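3.2 Panel and small parts

The second work area was built on a white tabletop and dealt with small fittings for perforated panels, of the kind used for hanging tools and stationery on a wall. Such parts are light, differ little in color, and offer few good surfaces to hold. A part with a rounded upper section and a narrow stem, for instance, can turn about the stem when it is held only at its lower end.

Each session began with a set of green parts and one panel. Participants were asked to pick up a part, pass it on or turn it as needed, and place it against the panel at any free position. No target hole was specified. Sessions were held at two sites, Nositz and Srisuk, with 36 participants in all, and yielded 707 placement attempts. An attempt was closed when the part was released, whether or not it stayed in place. Parts that fell to the floor were set aside and logged separately; there were 46 of these.

Upright panels required more adjustment than we had planned for. The holes form a regular grid, and a small error in angle is enough to keep a hook from entering. We therefore report placement and retention as separate measures (Section 4). The panel was not clamped in the April sessions, and its tilt varied from one attempt to the next.
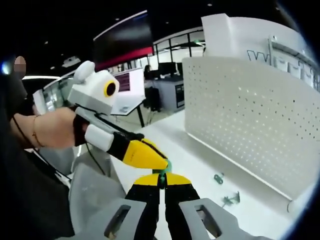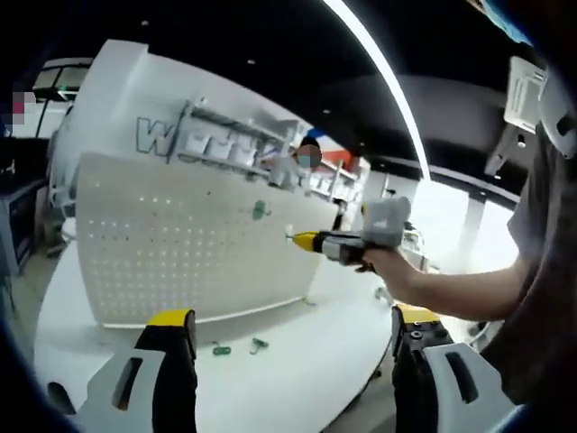 Figure 4. Small green parts at the white table. The perforated panel is shown in the second photograph, with two further parts lying on the tabletop below it.

Section prepared by the Zorkwood Small Parts Group
Revised 29 March 2025

Retention was scored by a single reader from the session notes. A part counted as retained if it remained on the panel until the next attempt began. Parts touched again by the participant before that point were scored as adjusted and are left out of the retention totals.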